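Wound Care for Second Year Students
Handout to lecture 4: Dressings and how to choose between them

Please read this text before the practical session. It repeats the main points of the lecture and adds some things for which there was no time. The drawings of the wound layers are in the handout to lecture 3 and are not printed again.

1. What we ask from a dressing

A dressing is put on a wound to make a good place for healing. It should keep the surface moist, take up the extra fluid, protect from dirt and knocks, and come off without pulling the new tissue away. No single product does all of this for every wound. A dressing which is right in the first week can be wrong in the third, when the wound gives less fluid.

Many of you wrote in the last exercise that a wound must be kept dry so that it can "breathe". This idea is old and still very common among patients. New skin cells move across a moist surface more easily than under a hard crust, and for most open wounds we therefore want moisture, but in a controlled amount. There are exceptions. Dry black tissue on a heel or toe with poor blood supply is usually left dry until the circulation has been examined.

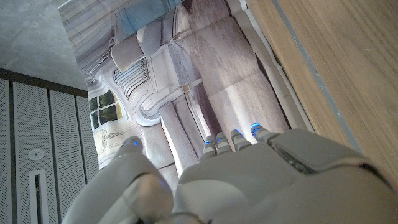 Grirnside, February

2. The main groups

Gauze. Cheap and known to everybody. It takes up fluid but also lets it dry, and then the threads stick to the wound bed. When you remove dry gauze you may cause bleeding and pain. If it has stuck, soak it with saline and wait some minutes before you try again. Gauze is still useful as an outer layer and for cleaning.

Films. Thin, transparent, with glue on one side. They let vapour pass but hold back water and bacteria. They have almost no capacity to absorb, so use them on shallow wounds with little fluid, or to hold another dressing in place. Do not stretch the film when you apply it, as the pull on the skin can give blisters.

Hydrocolloids. They form a soft gel when they meet wound fluid. The gel is yellow and has a smell, and patients often take it for pus. Tell them before. Hydrocolloids close the wound from the air, and for this reason we do not choose them for wounds with clinical infection.

Foams. Good for moderate to heavy fluid. They also give some cushioning. Check the size: the pad should go past the wound edge by at least 2 cm on all sides, if the product leaflet does not say something else.

Alginates. Made from seaweed. The fibres turn to gel when they exchange calcium with sodium from the wound fluid. They absorb a lot, and they need a second dressing on top. On a dry wound they have nothing to absorb and will stick, exactly as gauze does.

Hydrogels. These give water to the wound instead of taking it. They are used for dry wounds and for softening dead tissue. Protect the skin at the edge, or it becomes white and soft (maceration).

3. Reading the wound before you read the box

Seul-gi Sung showed in her part of the lecture how she writes a wound note. I put the order here again, as several students asked for it: place and size, depth, type of tissue in the bed, amount and colour of fluid, edge, surrounding skin, smell, pain. The order itself is not holy. It helps that everybody on the ward uses the same one, so that two notes can be compared.

For the amount of fluid, look at the old dressing and ask when it was changed. A foam which is full after four hours and a foam which is full after three days look the same in your hand. 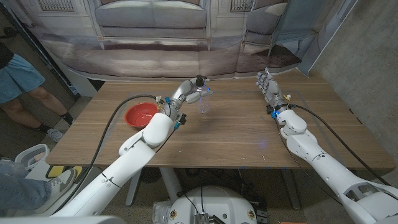
Pain should be asked about separately for rest and for dressing change. If the pain comes only at the change, the problem is often in the contact layer, and another product may help more than stronger tablets. If pain has become worse at rest, think of infection or poor blood supply and call a senior colleague.

4. Signs which make us change the plan

Spreading redness, warmth, swelling, new bad smell, more fluid than before, bed that bleeds at light touch. One of these alone can have another cause. A swab from the surface finds bacteria in nearly every open wound and does not by itself prove infection, so please do not order one only because the wound is old.

Measure every week in the same position of the patient. A sacral wound measured lying and then sitting will give two different lengths.

5. A short case

A man of 71 years with a venous leg ulcer, heavy fluid, edge white and soft, no signs of infection. He has had film over gauze, changed daily. His arterial supply has been checked and is sufficient.

Questions to prepare: Why is the edge white? Which contact layer would you suggest, and which outer layer? What treatment is missing, which matters more than the dressing? (Noboru Kobori will take this case in the seminar and he likes to hear the answer to the last point first.)

6. Practical matters

Bring scissors and a pen. Groups are on the list outside the Nordin room. Students who missed lecture 3 should speak with Stellan Kvam before the practical and not after it.

Corrections to this handout can be sent to Macarena Lucero. In the earlier version the words "hydrogel" and "hydrocolloid" were exchanged in section 2; if you have the old print, please throw it away.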